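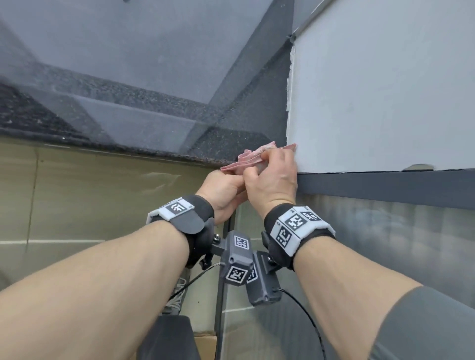 Fuge zwischen Granitplatte und Wand wird immer wieder dunkel

Hallo an alle,

ich wohne seit Mai in einer Wohnung mit einer Arbeitsplatte aus dunklem Granit. Entschuldigen Sie bitte, wenn ich manche Fachwörter nicht richtig benutze, Deutsch ist nicht meine Muttersprache und die Wörter für Küche und Bau lerne ich erst jetzt.

Mein Problem ist die Fuge hinten, dort wo die Platte auf die Wand trifft. Die Wand ist nicht gefliest, nur gestrichen. In der Fuge ist Silikon, hellgrau, und es bekommt in der Ecke neben der Spüle dunkle Punkte. Ich wische jeden Abend mit einem Tuch, aber nach ein paar Tagen sind die Punkte wieder da. An einer Stelle, 5 cm lang, löst sich das Silikon auch vom Stein.

Meine Fragen sind:
Kann man das Silikon noch reinigen oder muss es heraus?
Welches Silikon darf man für Granit nehmen? Im Baumarkt hat mir ein Verkäufer Sanitärsilikon von Detell gegeben, aber auf der Tube steht nichts über Naturstein.
Muss ich das bezahlen oder die Vermieterin? Der Handwerker von der Firma Peixoto möchte 79 Euro nur für die Anfahrt und die erste halbe Stunde, das finde ich viel.

Ich habe schon Essigreiniger probiert, aber nur einmal, denn eine Nachbarin hat gesagt, das ist schlecht für den Stein. Stimmt das?

Vielen Dank für jede Hilfe und freundliche Grüße
Bo-ram Hyun

3 Antworten

fugenfritz_ls
20. Oktober 2018

Hallo Bo-ram,

zuerst: Essig bitte weglassen. Granit hält mehr aus als Marmor, aber es gibt dunkle Platten, die als Granit verkauft werden und Bestandteile enthalten, die auf Säure reagieren. Dann hast du matte Flecken, die du nicht mehr wegbekommst. Ein bisschen pH-neutraler Reiniger im Wasser reicht für jeden Tag.

Zum Silikon: wenn die Punkte nur oben sitzen, gehen sie mit Spiritus weg. Sitzen sie tiefer, kannst du putzen so viel du willst. Und wo es sich schon ablöst, läuft Wasser dahinter. Also raus damit.

So mache ich es:
Mit einem Fugenmesser oben und unten entlang schneiden, flach halten, damit die Farbe an der Wand nicht abreißt. Die Wurst herausziehen. Reste mit einem Kunststoffschaber abnehmen, kein Metall auf dem Stein. Mit Spiritus nachwischen und trocknen lassen, mindestens über Nacht. Dann beide Seiten abkleben, Silikon einspritzen, mit dem Fugenglätter und etwas Glättmittel abziehen und das Klebeband sofort wegnehmen, solange alles weich ist.

Beim Material muss »Naturstein« auf der Kartusche stehen. Normales Sanitärsilikon kann einen dunklen Rand im Stein machen, weil Weichmacher hineinwandern. Das Detell würde ich umtauschen. Ich nehme Grultitz N, kostet mehr, hatte damit aber noch keine Ränder. Auch das Glättmittel muss für Naturstein sein, das wird gern vergessen. Spülmittel geht zur Not auf Fliesen, auf Stein würde ich es lassen.

VG

Marlies K.

Einfach Backpulver drauf und mit der Zahnbürste schrubben! Hat bei mir im Bad super geklappt, ist allerdings Fliese und kein Granit. Viel Erfolg!!

Nulovby

Zur dritten Frage, weil die noch offen ist. Ich bin kein Jurist, habe aber mit meiner Vermieterin das Gleiche erlebt.

Eine gealterte Silikonfuge ist normale Abnutzung, darum kümmert sich in der Regel der Vermieter. Eine Kleinreparaturklausel im Mietvertrag kann das ändern, schau nach, ob eine drinsteht und bis zu welchem Betrag. Bei mir waren es 90 Euro, und ob so eine Klausel für Fugen überhaupt gilt, darüber kann man streiten. Bestelle den Handwerker auf keinen Fall selbst, bevor du den Mangel schriftlich gemeldet hast. Eine E-Mail mit Foto und dem Datum, wann du es zuerst bemerkt hast, genügt meistens.

Warte auch nicht zu lange damit. Bei uns ist das Wasser hinter der Platte in den Unterschrank gelaufen, der Korpus war aufgequollen, und am Ende stand eine Rechnung über 2550 Euro im Raum — die Versicherung hat nur einen Teil davon übernommen.

Noch etwas zum Wischen: ein feuchtes Tuch nicht in der Ecke liegen lassen und hinter der Spüle am Schluss mit einem trockenen nachgehen. Und nach dem Kochen lüften, in meiner alten Küche hat das mehr gebracht als jeder Reiniger.

Kommentar von Bo-ram Hyun

Vielen Dank an alle drei. Im Mietvertrag habe ich die Klausel gefunden, dort stehen Fenster, Wasserhähne und Schalter, aber keine Fugen. Ich schreibe heute der Vermieterin. Das Silikon von Detell bringe ich zurück, die Quittung habe ich zum Glück noch — sie lag in der Schublade mit den Batterien.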